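Part-Time Bench Helper Wanted -- Pustema Computer Refurbishing, Drirnby

Posted Thursday, July 9, 2026

Do you like taking things apart? More to the point, do you like putting them back together afterward? I run the refurbishing bench at Pustema, and I'm looking for one more person to work alongside me three afternoons a week, starting as soon as you can.

A little about us first. Pustema is a small shop on Pickering Street in Drirnby, in the back half of what used to be a carpet store (there's still a very nice remnant under my desk). We take in retired office computers, mostly desktop towers, clean them up, fix what needs fixing, and send them back out into the world. Some get sold over the counter up front. A lot of them go to the Justley Adult Learning Center, which lends them to people taking evening classes. We got 224 machines out the door in June, our best month ever, and my shoulders could tell!

So now there's a backlog. An accounting company cleared out two floors and we said yes to the whole lot before anybody asked where we'd put it. The towers are stacked along the hallway and I have to turn sideways to get to the coffee maker. That's where you come in.

What you'd be doing

Most of the job is the bench. You pick up a tower from the hallway, write its number on a job sheet, lay it on its side and take the panel off. Then you blow out the dust (outside, please, on the loading dock, with a mask on -- I've seen what comes out of those things). After that you go through the sheet: memory, processor, graphics card if there is one, power supply, drives, cables. You note what's there, what's missing, and what looks tired.

Drives come out first, always, and go straight into the locked cabinet for wiping. I'm not flexible on that one. People trusted us with their stuff.

Then comes the part I enjoy most, which is matching parts up. We have drawers and drawers of memory, and processors in little plastic clamshells, and you get to play matchmaker. You'll learn pretty quickly which boards are picky and which will take whatever you hand them. Once it's back together it goes to the test shelf, gets a fresh operating system, and runs overnight. If it's still happy in the morning, it gets a wipe-down and a green sticker.

You'd also spend a bit of time sorting screws. I wish I could tell you otherwise. There's a coffee can.

What I'm hoping for

You don't need a certificate and you don't need to have worked in a shop before. If you've built your own computer or swapped a part in your parents' one, great. If you've only ever fixed bikes or sewing machines or clocks, write to me anyway, I mean it. Patient hands matter a lot more than knowing model numbers.

You do need decent close-up eyesight (glasses are fine, I wear two pairs) and handwriting that another person can read. You should be able to lift 50 pounds now and then, with the cart doing most of the work. And I'd like somebody who speaks up. If you bend a pin, tell me. I bent one my first week and hid it in a drawer for a month, and I still feel silly about it.

Being a tidy worker helps, too. Every part has a bin or a bag, and the bag gets a label before it gets put down. I'm fussy about this and I'll own it. Last winter I lost most of a day hunting for a graphics card that was sitting in a box marked "keyboards," in my own handwriting.

What a machine on the bench is like

Office towers are a good place to learn, if you ask me. There's room inside to get your fingers in, and the makers tend to use colored plastic for the bits you're meant to touch, so on a lot of them you can find the latches and drive handles without going hunting for a screwdriver. Your first couple of weeks will be all towers. Laptops come later, once you've forgiven me for the screws.

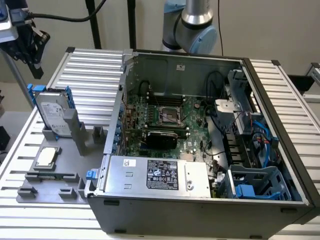 An empty processor socket is the one thing I'll hover over you about. Nothing touches it, nothing gets set down on it, and no sleeves go dangling across it. The tiny contacts in there don't forgive anybody. Same goes for cables: tuck the drive cables back where you found them before the panel goes on, or the panel will find them for you. I'll show you how I do it, and if you come up with a better way I'll steal it.

Hours and pay

The job is Monday, Wednesday and Friday, 1 to 5 in the afternoon, and I can be loose about the start time if you're coming from school or another job. Pay is $800 a month to begin with, and we'll sit down and talk about a raise after your first three months. Training is paid from day one. You get a wrist strap, a set of drivers that's yours to keep, and first pick of the retired parts we can't sell. There's free parking behind the building and the bus stops about 5 minutes away on foot.

It does get warm back here in the summer. We have fans, and I buy the popsicles.

How to apply

No fancy resume needed. Write me a page or less, by hand or typed, telling me about something you took apart and what happened next. It's fine if it never worked again! Add your phone number and which afternoons you could come by for a visit. Drop it at the front counter at Pustema, any time the shop is open, and ask them to put it in the bench tray.

I'll call everybody who applies. If it sounds like a fit, you'll come in for a paid trial afternoon and we'll do a tower together from start to finish, with breaks. Wear closed shoes and something you don't mind getting dusty.

-- The bench manager, Pustema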